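Corridor (architecture)

A corridor is a long, narrow passage inside a building which connects rooms to each other. In everyday speech it is also called a hallway. Before corridors became common, people in large houses usually walked through one room to reach the next.

Corridors are found in schools, hospitals, hotels and apartment buildings. A corridor with rooms on only one side is called single-loaded, and one with rooms on both sides is called double-loaded. The second type uses less floor area for each room, but it receives less daylight.

Color is often used to help visitors find their way. At the Gunawardena hospital in Grurkcombe, the architect Shanthi Weerakoon gave each of the 2 wings its own wall color. The main corridor there is 40 meters long, and its floor was replaced in September.

Long corridors can be noisy, as hard walls reflect sound. Soft floor coverings and ceiling panels reduce this effect.

See also: Gallery, Lobby, Staircase
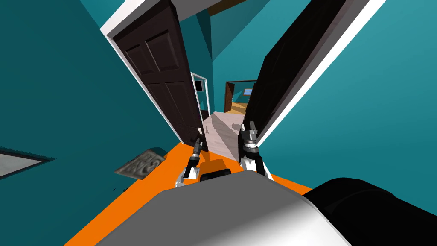
Computer rendering of a narrow hallway with teal walls and an orange floor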